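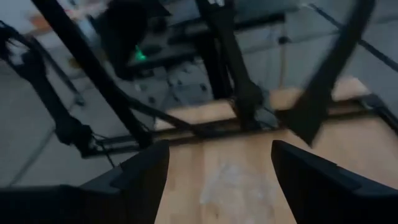 Cundstead workshop sets its robot budget, and the second bench is in it

The shared workshop in Cundstead has a plan for its next round of equipment, and for anyone who has been waiting for a turn at the robot bench, it's a very good one. Members approved it in July after an evening meeting that ran well past 9 p.m., mostly because people kept asking for more details (and then for more outlets).

The short version: a second robot bench goes in before winter, the first one gets a proper set of spares, and the money for upkeep is finally written down as its own line instead of being scraped together whenever something wears out.

Vija Sepp, who drew up the plan, spent most of the spring going through the logbook to see where the hours went. She found that the arms themselves were rarely the problem. The bench lost time to cables, to fingers waiting for replacement pads, and to work surfaces that needed swapping.

"Everybody wants to talk about the arm, and I do too, I love the arms," Sepp told the meeting. "But if you buy an arm and leave nothing for cables, you've bought a very nice coat rack."

So the new budget starts at the other end. Before a single quote for an arm was opened, the group priced the things that get used up: wooden boards for the work area, gripper fingers, cable ties and clamps, fuses, connectors. The order for the first year includes 50 boards, cut to one size so they fit either bench, and 200 cable clamps. That sounds like a lot of clamps. Anyone who has rerouted a wrist cable will tell you it's a reasonable start.

Boards were a lively topic. A plain wooden board is cheap, easy to drill and easy to replace, and a light color helps a wrist camera pick out small dark parts. Some members wanted a coated surface that wipes clean faster. The plan keeps wood for now and sets aside a small amount to try two coated panels on the new bench, with a decision after the first few months of use.

Then there's the big item. Three suppliers were asked for prices and two came back in time. Sullisex offered a pair of arms with controllers and a year of remote help. Pathak offered a similar pair without the help but with a longer parts promise, and will sell single joints as spares. The workshop is leaning toward Pathak, and you can see why – a member who can change a joint on the spot saves the whole group a shipping crate and a month of waiting. The final choice will be made once both firms have answered a list of questions about cable lengths, mounting holes and how loud the fans are.

Mounting matters more than it used to. The second bench will stand on the tiled floor beside the first, and the plan calls for a rail frame that can be bolted together in an afternoon and taken apart again if the room is needed. Frame parts will come from Mosevar, whose price list is kept by the door and is already covered in pencil.

The robot line also has a training part, and this may be the best news in the whole plan. Up to now, newcomers had to find a patient member with a free evening. From the fall there will be regular starter sessions with seven places each, taking people from switching on safely through to picking up a block and setting it down where they meant to. It's harder than it looks and a lot more fun! Sessions are free to members. Guests pay a small fee that goes straight into the spares box.

Power was the surprise of the spring. The existing circuit can carry both benches, but not both benches plus the compressor, so an electrician will add a separate line before any arm is ordered. The work comes first in the schedule and gets paid for first. Sepp was firm on that, and the meeting agreed without much debate.

Space has been measured twice. With the new bench in place there will still be room to walk behind both work areas, and the emergency stops will be within reach of whoever is standing at either one. Shelving for spares moves to the opposite wall. Members with boxes on those shelves are asked to label them or take them home by the end of August.

As for money, the workshop has nearly 1000 paid-up hours booked on the first bench for the coming year, enough to cover upkeep on both if the rates stay where they are. The arms will be paid for out of savings and a loan from the building association, spread over three years. Rates will be looked at again next summer, and the group has promised to post the figures on the notice board where everyone can read them.

What's left is the shopping. Electrical work first, then the frame, then boards and clamps, then the arms. The first bench stays open throughout, apart from two evenings while the new line is connected.

Members who'd like to help with assembly can put their names on the sheet next to the parts cabinet. Experience isn't needed – bring a set of hex keys if you own one. Questions about the supplier quotes should go to Sepp, who has copies of both and is happy to go over them with anyone planning a bench of their own.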